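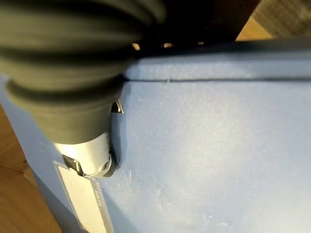

You can't even see what's in the thing, Nantana Thammasiri wrote to me after my last piece on closets, so how is a solid blue bin any better than a closed door with a mess behind it? Get clear ones, label all four sides, and be done with it.

Well, Nantana, I've been chewing on that since I read it, mostly while standing in my own back room with a roll of tape on my wrist like a bracelet. And I've come around to a position I'm ready to defend in public: the plain colored bin, the kind you can't see through, is a better bin. I'll go further. I think clear bins have made a lot of us worse at putting things away, and I say that as someone who once bought 40 of them in one go (there was a sale, and I was in a mood).

Let me tell you how that went. They were the Kanau ones with the snap handles, and the day I stacked them up I thought I'd solved my life. I called my sister to come look! And for a couple of weeks it was great. Then I started noticing that I was arranging the stuff inside the bins so it would look good from the outside. I had wrapping paper rolled up by color. I had extension cords coiled and facing front, like they were going to be interviewed. Anything ugly got shoved to the middle where it wouldn't show, so of course when I needed the ugly thing (the ugly thing is always what you need, it's the drain snake, it's the knee brace) I had to dig through the pretty layer to get at it.

A storage bin is supposed to let you stop looking at something. To me that's the whole appeal. I have a box of old tax papers, a box of Halloween stuff, a box with my kids' school things that I'm not ready to sort, and I don't want to look at any of it on a regular day. I want to walk past a row of quiet blue and think about lunch. With clear ones, every trip to the dryer was a little slideshow of unfinished business.

I know the argument on the other side, because Danang Gunawan makes it every time I see him. Danang says if you can't see it, you'll buy it again. He says he's got three bicycle pumps to prove it. And okay, sure, I've done the same with packing tape and those felt pads for chair legs. But I've also bought doubles of things that were sitting in a clear bin right at eye level, so I don't think the plastic was at fault! I think I just hadn't written anything down. When something's been in front of you long enough you quit seeing it anyway. My mother had a bowl of buttons on her windowsill for my entire childhood and I couldn't tell you one color in it.

So what I do now is write a list. One sheet of paper for each bin, taped under the lid, and a second copy in a folder in the kitchen drawer. Pencil, always. If I take something out for good I cross it off, and if I put something in I add it, and if I'm too lazy to add it then it doesn't get to go in the bin. That last rule gets broken around the holidays, I'll admit. The folder is a mess too, it has a pizza menu in it. But I can find the tent pegs, and I couldn't do that when I had 40 windows to peer through.

Now about lids, because I have feelings about lids. I like a rim with a real edge to it, a raised band you can get your fingers under. Some of the newer bins have gone so sleek that you end up prying at them with a butter knife. I had a set of Mura boxes where the lid sat completely flush, very handsome, and I broke a nail on every single one. Gave them to a neighbor who keeps yarn in them and she props the lids open with a spoon. A lid should come off when you ask it to and stay on when you trip over it, and I would pay more for that than for any handle or wheel or built-in divider they care to dream up.

And please, can we talk about size? The biggest bin at the store is a trap. You look at it and you think, oh, everything will fit in that, and you're right, and then you can't lift it. I filled one with cookbooks once. It lived exactly where I'd filled it until we changed the flooring, and then it took two of us and a bath towel to drag it down the hall. My rule these days is that if I can't carry it up the stairs without resting it on my hip, it gets split in two. Blankets can have the big one. Books get the small ones, half full, with a pillow on top if you've got a pillow that needs a home.

The other thing I've changed my mind on is where the filling and emptying gets done. For years I did all of it on the floor, sitting cross-legged, and I'd get up afterward like a folding chair that's been left out in the rain. Now I clear off a table first and do it standing. It makes an enormous difference! You sort faster when your back isn't complaining, and you make harder decisions too. On the floor everything spreads out in a circle and starts to look like treasure. On a tabletop there's an edge, and the edge forces the issue.

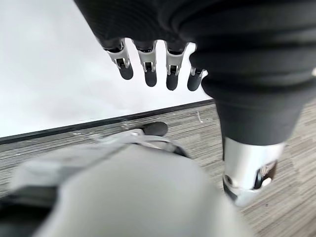
White surface meeting gray wood grain, with the dark strip running between them.

I've grown fond of having two kinds of surface next to each other for this. The keepers go on one and the leavers go on the other, and I don't let myself start a third pile. Third piles are where I come undone. The third pile is the "maybe" pile, and I have had maybe piles that lasted longer than some of my jobs. If there's a visible line between the two sides, so much the better, even if it's only a strip of edging or a piece of painter's tape. You'd be surprised how much power a strip has over a grown woman holding a fondue fork.

A plain light surface is good for small stuff, by the way. Screws, beads, earring backs, those tiny plastic feet that fall off of everything. They show up on white in a way they never will on a busy tablecloth. I used to sort on my grandmother's oilcloth with the cherries on it and I'm convinced half my sewing needles are still hiding among the cherries.

Back to color for a minute. Why blue? I get asked this and I don't have a grand theory. I tried gray and it made the back room look like an office that had closed. I tried red for Christmas and green for garden, the whole coded system, and then I ran out of green and put the hose fittings in a red one and spent an April weekend looking for them. One color for everything means I never have to think about which color. And a soft, dusty sort of blue is easy to live with. It doesn't show fingerprints the way the shiny ones do, and when it does get a little dust on it, it pretty much looks the same as it did before, so I can leave it alone (I do leave it alone).

I did give Nantana's way a fair shake, for the record. I kept two clear bins from the big purchase. One has light bulbs in it, and I think that's right, because I like to check for broken ones before I stick my hand in. The other one has the cat's things, and the cat seems to appreciate being able to see them. So I'm not a fanatic. If you run a craft room, or you've got little kids who need to find their own blocks, go clear and don't let me stop you. My friend on Chisholm Road has a whole wall of them for her beads and it's gorgeous, I could stand there all afternoon.

But for the back room, the garage, the space under the bed, all the stuff you're keeping and don't need to visit? Get the solid ones. Get them in a size you can carry. Write the list before you snap the lid on, and put your pencil somewhere you'll find it, which for me is inside the folder with the pizza menu. I'm doing the camping bin this week, and I already know there's a lantern in there that hasn't worked since my son was in braces, and I already know I'm going to stand at the table holding it for a good long while.

Contact | Copyright Indinar | Posted Sep 2, 2024 | Back to top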